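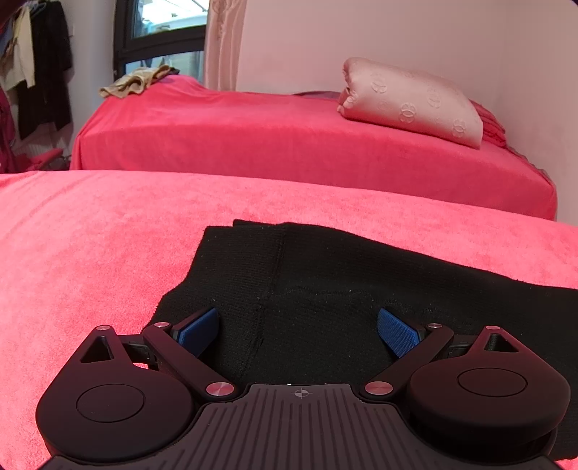 Gripper with ribbed grip plate and two black linkage arms

Adero scooter parts – frequently asked questions

How do I know which brake pads fit my scooter?
Please look at the code on the back of your old pads and write it in the search field. The model name alone is not enough, as many scooters got a different caliper during the production.

Do I need to change the pads on both sides?
Yes. One set contains 2 pads for one caliper. If your scooter has two front discs, please order 2 sets.

What is the tightening torque for the pad pin?
It depends on the caliper. For the Evix rear caliper it is 8 Nm. For other models please check your workshop manual.

Are the Clommont pads good for winter?
They can be used all year. In the first days please brake softly, so the surface can adapt to the disc.

Can I return pads which I already mounted?
Unfortunately no. Unused pads in closed packaging can be returned.

Who can help me if I don't find my model?
Write to Carmela Santoro in our parts office and include the frame number. We have 3,110 articles in stock – not all of them are on the website yet.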